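Chapter 6
Choosing a Hand: Grippers and Wrist Cameras Side by Side

I broke a lot of crockery before I could write this chapter, and I'm still finding bits of it under the bench. By now you've got an arm that goes where you tell it (if you haven't, go back to Chapter 5 and sort out your joint limits, I'll wait). The next question is what to bolt on the end, and this is where I see students spend all their money in one afternoon and regret it by March.

We'll compare three grippers. The Iven is a plain parallel pair, two flat pads that slide together. The Sorura has long thin fingers that pivot, so the tips swing through an arc as they close. The Karaki is a suction cup, and I was terribly fond of it until I asked it to pick up a colander! All three were run from the same Dalten controller with the same settings, and I did 158 attempts with each one before writing anything down as a result.

Why so many? Well, my first 6 goes with the Iven were all perfect and I nearly stopped there, feeling very pleased with myself. The next dozen were dreadful. Small samples flatter whatever you tried first, and we'll come back to that in section 6.4 with some proper sums.

Before you compare anything, fix your task and write it on paper. Mine was bowls and plates in and out of a dish rack. Dishes are a lovely test (cheap, awkward, all different depths) and a rack full of wire dividers punishes a fat finger straight away. You want a mix of shapes and you want them leaning at silly angles, the way they do at home.

Then there's the camera. Mounted at the wrist, it moves with the hand, so you get a close view of the rim you're after, but the fingers are always in the way of something and they throw shadows too. Look at the plate on the worktop in Figure 6.1, and then at the glint inside the big green and white bowl. Shadow and shine in one picture, and both can upset a program that hunts for edges. 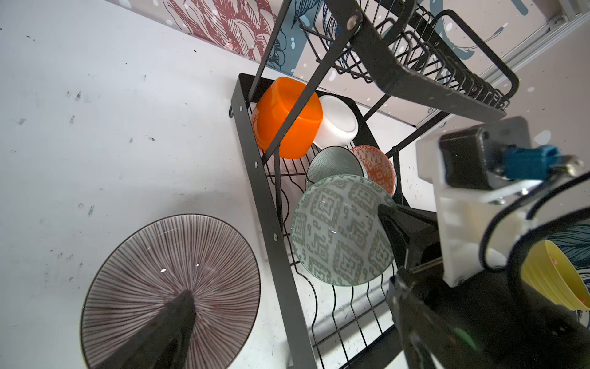
Page 413

Figure 6.1 Black fingers close to a patterned bowl in the lower tier, seen from the wrist camera.

Notice how little room there is for a finger between one bowl and its neighbour. When I plan a grasp in a rack like that I start with the rim, and I ask which side a finger can reach without fouling the wire. Try it yourself with a pencil on the figure before you read on. Mark two places you'd pinch, then mark where the back of each finger would end up.

Section 6.1 starts with finger width, and you'll need a ruler and your least favourite bowl.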